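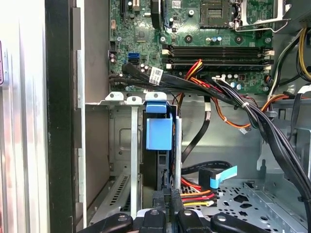

Cómo preparar un PC de sobremesa para que lo desmonte un robot (y qué tareas conviene dejarse para uno mismo)

Oct 3, 2018

Llevo desde agosto con la misma pregunta en la cabeza: ¿puede una máquina hacer ya las chapuzas que hacemos en el taller? No hablo de soldar chasis de coches, hablo de lo pesado de verdad, de abrir ordenadores viejos y sacarles las piezas. En Ramurska, el taller donde paso media vida, tenemos 368 torres esperando turno, así que ganas de que alguien me eche una mano no me faltan. Os cuento cómo lo preparo yo, por si queréis intentarlo.

Lo que necesitáis

Un brazo con pinza (con dos se vive mejor), una mesa firme, un destornillador de estrella, una torre desenchufada y paciencia, mucha paciencia.

Paso 1. Tumbar la torre y quitar la tapa

Esto lo sigo haciendo a mano. Los tornillos traseros son un minuto para cualquiera de nosotros y un dolor de cabeza para el robot, sobre todo cuando están pasados de rosca. Desenchufad todo, mantened pulsado el botón de encendido unos segundos y tumbad la caja con el interior mirando hacia arriba. Comprobad que no baila: si la torre se mueve un dedo, las posiciones que hayáis guardado ya no valen.

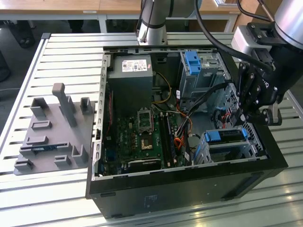 La torre abierta y tumbada sobre la mesa de perfiles de aluminio, con la base gris para piezas a la izquierda.

Paso 2. Decidir el orden

Yo escribo la lista en papel antes de tocar el programa: primero los cables que estorban, luego la memoria, después las unidades y al final la placa. En Skonley, el programita con el que guardo mis secuencias, le pongo un nombre a cada paso y lo pruebo suelto. No encadenéis nada hasta que cada paso salga bien por separado - os vais a ahorrar un buen disgusto.

Paso 3. Empezar por lo rígido

Los módulos de memoria son agradecidos: abrís las pestañas de los extremos y tiráis recto hacia arriba. Con las piezas duras el robot se entiende bastante bien, porque están siempre donde toca y no se doblan. Id despacio igualmente, que una ranura partida no la arregla nadie con ganas.

Paso 4. Los cables, ay, los cables
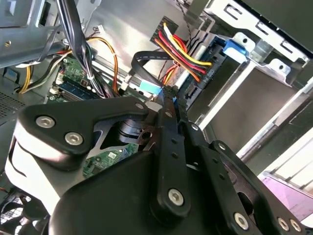 Mi gran pelea con la automatización son las cosas blandas. Un cable nunca cae dos veces igual, y lo que a mí me cuesta un gesto sin mirar, a la máquina le exige encontrarlo, cogerlo por buen sitio y no llevarse de paso al vecino. Con un cable plano y negro como este, pellizcado entre las puntas de los dedos, lo que cuenta es la dirección del tirón: seguid la línea del conector y no subáis en vertical por costumbre. Fijaos también en el conector blanco de alimentación de la unidad óptica, con sus hilos de colores tan cerca, y dejadles hueco al programar el recorrido. Las bridas las corto yo antes, sin ningún remordimiento.

Paso 5. Repetir y apuntar

Haced 16 intentos del mismo movimiento antes de darlo por bueno y anotad en qué falla cada uno. Mi libreta está llena de «se enganchó» y «cogió aire».

¿Y entonces, pueden o no?

A ratos! Para un trabajo repetido con el mismo modelo de caja, yo ya me apoyo en el brazo. Para un lote revuelto, donde cada torre es de su padre y de su madre, sigo ganando yo con el destornillador. Si tenéis trucos para los conectores duros, dejádmelos en los comentarios, que la semana que viene me toca otro palé.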